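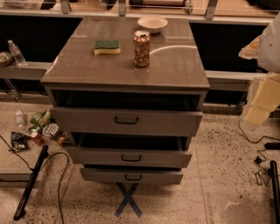
Re-registering the cabinet to the robot base is the first job after the cell has been moved, bumped, or taken apart for cleaning. The Sodon cell runs pick-and-place and drawer tasks against a saved cabinet pose, and every approach point for the three handles is computed from it. An error too small to see at the base becomes a missed handle at the bottom drawer. The floor reference is the X in dark blue tape under the bottom drawer. With the drawers pulled out, as they are here, its upper ends are hidden behind the bottom drawer front, so do the alignment with all three drawers closed and open them only for the handle check.

What you need

A steel rule, a flashlight, a 5 mm hex key, fresh dark blue tape, and the printed pose sheet from the last registration. The sheet is kept in the Avton binder. Allow 45 minutes if the cabinet has stayed put and twice that if it has not.

Before you start

Stop the running task, send the robot to its park pose, and press the stop button on the pendant. Do not rely on a software pause. Clear the tabletop and put the props aside. Pick up anything that has been left on the floor beside the cabinet, and lay the cables so that none crosses the path of a drawer or passes under the base.

Step 1. Check the tape

Run a thumb along both arms of the X. If an edge has lifted, mark the ends in pencil on the floor before you peel anything. Lay the new tape to the pencil marks, one strip at a time, and press it down from the center outward. Never put new tape over old – the stack catches and creeps.

Step 2. Set the cabinet

Close the drawers. Measure from the center of the X to the front face of the cabinet at floor level, then from the X to each front corner. Compare with the pose sheet. If a value is off by more than 2 mm, shift the cabinet by hand from the base, never by the top or a handle. Measure all three again after each shift.

Step 3. Record the pose

Release the stop and start the registration routine, number 303 in the Detside menu. The arm touches off at four points on the tabletop and two on the front. Keep out of the cell until the pendant shows DONE. A residual under 0.8 mm is accepted. Above that, run it once more. If the second run also fails, the usual cause is a loose touch probe. Tighten its clamp screw with the hex key and go back to the start of this step.

Step 4. Check the handles

Run the handle check at 10 percent speed. The gripper should close on each handle without pushing the drawer sideways. The bottom handle has the least room above the floor, so watch that one with the flashlight. Each drawer should open 600 counts on the wrist encoder log and close again with no force warning.

Step 5. Save and restore

Save the pose under a new name and leave the old file in place. Write the three distances and the residual on a new sheet, put the props back, and return the speed limit to normal.

How often

Repeat the full procedure every 2,000 cycles, and Steps 1 and 2 at each shift change. The slides wear before anything else in the Sutcliffe cabinets, and a drawer that sags will fail Step 4 even when the pose is good. Replace the slides first, then register again.

Procedure maintained by Glykeria Deligiannis. Last changed in February: tape method in Step 1.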